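Ospina Facilities Services
Members and visitors of the Tultero building may wish to note the following on desks, drawers and shared shelving. Please read the whole thread before contacting the service desk.

1/ Every desk on the lower level is being checked before the new occupants move in. The work covers drawers, runners, handles and fixings. Desks with a completed check carry a Loltevon label on the underside of the top.

2/ Drawers should be left empty and unlocked. Items found during a check are bagged, marked with the desk number and held at the service desk for 30 days.

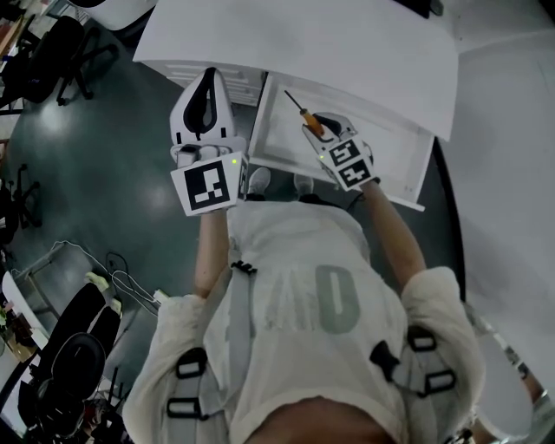
White desk with the drawer open and empty, screwdriver held in the drawer.

3/ Occupants are asked not to tighten or remove drawer fronts themselves. A loose front may be reported by message, giving the desk number and the side on which the drawer sits. Six drawers were reported last month without a desk number and could not be traced.

4/ Cabinets beneath the desks remain the property of the building and must stay with the desk to which they are assigned. Requests for an additional cabinet will be considered in November, once the 89 desks on the list have been completed.
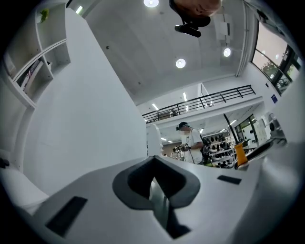 Tultero building, 9/24/20

5/ The built-in white shelving is for shared use. Books and magazines may be left there for others to read, and potted plants are welcome on the upper shelves - please use a saucer. Boxes, coats and personal files should be kept elsewhere.

6/ Nothing may be hung from, or rested on, the black railing of the mezzanine. This includes bags, cables and notices. The rule applies at all hours.

7/ Faults with the recessed ceiling lights or the light strips under the balcony should be reported separately, under "lighting". Desk reports and lighting reports go to different teams.

8/ The Mestinance booking page now shows which desks are available. Desk 56 has been withdrawn until a replacement runner is delivered.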